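Gripper squeezes fruit after a force fault, then forgets there was a fault
Skundier Community Help > End effectors > Faults and stops

Ji-hoon Song
I have a two-finger gripper on a Skandley arm and a banana-peeling routine that goes fine until the last strip. Then the controller throws fault 68 (force limit), the arm stops, and the fingers keep closing for a bit, as if the message hadn't reached them. By the time I get to the pendant, the fault has cleared itself and the log is spotless. The banana is not. Force limit is set to 300, whatever a 300 is. I've rebooted everything, including the thing that turned out to be the thermostat. Any ideas?

szalai_refugee
Had this on a Szalai. Sold the Szalai.

Vega Bermúdez
Two separate problems, I think.

The fingers keep moving because the stop goes to the arm and the gripper is on its own channel. Under I/O, look for "hold on arm fault". It ships switched off, for reasons known to the person who shipped it. Until you've turned it on and tested it, keep your hands out of there and use the hardware stop. A gripper that ignores a fault will ignore your thumb too.

The vanishing log entry is auto-acknowledge. Turn that off as well, and make a human press the button.

As for the fault itself, 300 is far too much for anything with a peel. I run 175 and let the routine back off before each pull. My wrist camera at the stage where yours falls over, four strips down and the fingers well apart: 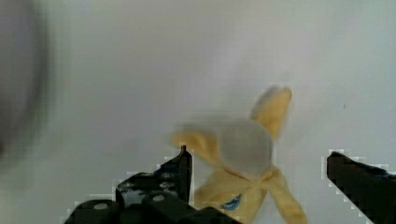
Things to check before you run it again
1. Hold on arm fault: on.
2. Auto-acknowledge: off.
3. Force limit: 175, then lower if it still bruises.
4. Gripper firmware: version 2 or later. The earlier one drops the hold setting at every power cycle and doesn't mention it.

Ji-hoon Song
It was 1 and 4. I had set the hold back in January, felt very responsible, and lost it at the next power cycle. Updated on Saturday, tripped the fault on purpose, fingers stopped dead. Still bruising a little at 175, so I'm going lower. Eating a lot of smoothies.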